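Why Bricks Are Laid in Rows That Do Not Line Up

Look at a brick wall near your home or school. The bricks sit in flat rows, and the joints between them do not make long straight lines from top to bottom. Each joint is covered by the brick above it. Builders have laid walls this way for more than 4000 years.

A few words first. One row of bricks is called a course. The long side of a brick is the stretcher, and the short end is the header. The paste between the bricks is mortar. It is made of sand, water and a binder such as lime or cement. The pattern the bricks make is called the bond.
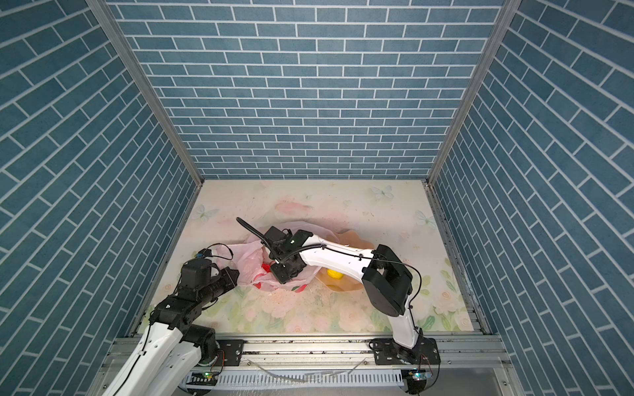

Setwood Museum of Building — Young Learners Department

The simplest pattern is the running bond, also called the stretcher bond. Every brick shows its long side. Each course is moved over by half a brick, so a joint in one course falls in the middle of the brick below.

The reason has to do with weight. Press down on one brick in a running bond and it pushes on the two bricks under it. Those two push on three, and the three push on four. The load spreads out as it goes down. If the bricks were stacked in plain columns, each column would carry its own load alone. A crack could also run straight down the joints from the top of the wall to the bottom.

You can test this with toy blocks. Build one wall in columns and one in running bond, 4 courses high, with no glue. Push gently on the middle of each. The columns come apart one at a time. In the other wall the blocks hold on to their neighbors, and more of them move together.

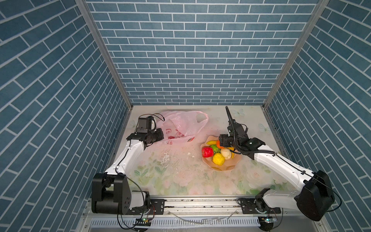 Thicker walls need a different bond. A wall two bricks deep is really two thin walls side by side, and they have to be tied together. Headers do this job. They are turned so that they reach from the front of the wall to the back. In English bond, one course is all headers and the next is all stretchers. In Flemish bond, headers and stretchers take turns in the same course.

The old grain store at Kenness has walls in English bond. One side has 144 courses, and half of them are headers. The garden wall at Okollow is only one brick deep, so it uses running bond from end to end.

Mortar has two jobs. It sticks the bricks together, and it fills the small gaps left by bricks that are not perfectly flat. Without it, a brick would rest on its high spots, and the weight would press on those few points. Old lime mortar is softer than brick. When a wall moves a little, the mortar cracks first — and mortar is easier to replace than brick.

Words to know: bond, course, header, mortar, stretcher.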